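December 22, 2021

OK quick one tonight, the kitchen is a disaster and I have 11 people coming tomorow. Peppermint bark pretzels! My aunt Leokadia's idea -- she brought a tin to Clarkwood last year and they were gone before dinner. So easy. Melt the white chips, dip, sprinkle, done.
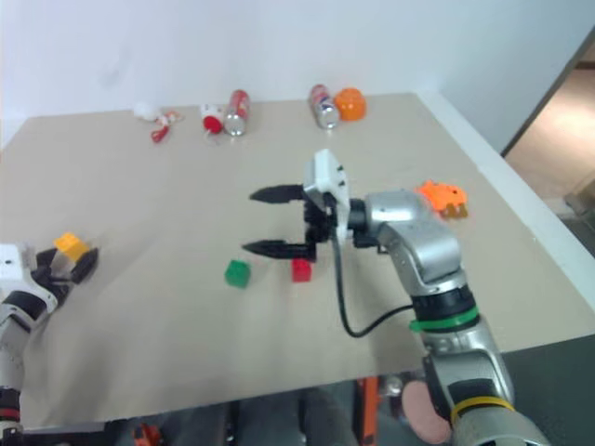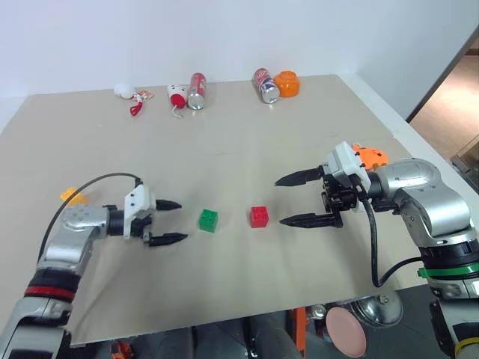
Let the chips melt slow, low heat, keep stirring. Mine seized the first time and I said a bad word. For the sprinkles I went one red, one green, same colors as the two little pieces on the table up there, and left a bit of space between each pretzel so they dont stick together. Wax paper underneath. Then the fridge for an hour, or the porch if it's cold where you are.

Kids can do the sprinkle part. Expect sprinkles in the socks.

Makes plenty. Freezes fine too. Off to wrap stuff -- still no tape!!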